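I finally gave up on my sourdough starter. Two years of feeding it, and then I went to Vallbridge in March and forgot all about it — oops! My sister thinks I should start again right away, but I'm kind of enjoying having the counter space (and the flour) back.

So I've been making flatbreads instead. Flour, yogurt, salt, a hot pan, done. I had them with lentil soup last night and ate way more than I'd planned to. I may go back to the real thing in the fall, when the kitchen cools down a bit and I feel like fussing over a jar again.

Comments

Tyyne Partanen: Two years is a good run! I killed mine in a week.

Darcy Girard: Do you use Greek yogurt or the regular kind? Mine always comes out sticky.

Citlali Jaramillo: Making these tonight with garlic butter!

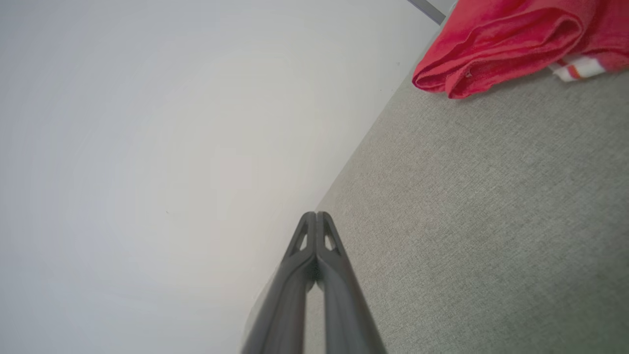
Plain off-white wall, April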